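Skenel Hand Grippers: Frequently Asked Questions
Maintained by Laurier Ouellet and Ya-wen Tseng. Last updated 15 Feb 2018

What is Skenel?
A pair of hand-held two-finger grippers you can build at home or in a shared workshop. You hold one in each hand and do a task with them, and the camera on the tool records it. We use the recordings to train a small arm at the Bumura workshop.

What do I need to build a pair?
A 3D printer, a screwdriver set and a soldering iron. Printing takes some 800 minutes per gripper on our machine. The parts list is on the downloads page.

Can I leave out the cutouts in the body?
Yes, but the print gets heavier and your wrists will notice after an hour. Catherine Guthrie printed a solid one and went back to the open version.

My fingers don't close evenly. What's wrong?
Usually the screws on one side are too tight. Back them off a quarter turn, close the fingers on a sheet of paper, and tighten again until it pulls out with light drag.

Which tasks should I record first?
Start with a towel, then move on to clothes. Sweaters are harder. Take a sleeve by the cuff, keep the second gripper near the other cuff, and work on a bed or a wide table. Stripes make it easier to see afterward which way the fabric was folded.

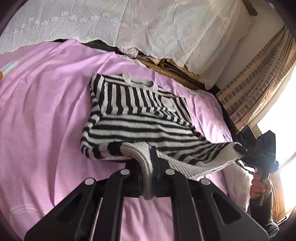

Where do I send recordings?
Put them in the shared folder with your name and the task. Isabelle Lavoie checks new uploads every 2 weeks.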